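3.2 Surface condition

We surveyed 48 segments of shared-use path in Provitz, each 101 m long. Segments were rated for cracking, loose debris and edge wear on the scale used by Daneshvar in her earlier work on the Dorkov network. Older asphalt dominated the sample, and many segments ran next to a road with only a strip of grass between (Figure 2).

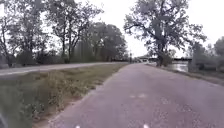

Figure 2. Weathered asphalt path with a grass and weed strip separating it from the road at left.

Riders who filled out the intercept survey (n = 169) ranked surface roughness above traffic noise as a reason to choose another route. The effect was strongest among riders who used the path at least four times a week. Width had no clear effect on route choice once roughness was included in the model.

Related articles
Curb ramps and walking speed in Riquelme
Winter path maintenance: a January count
Path lighting and evening use in Tastis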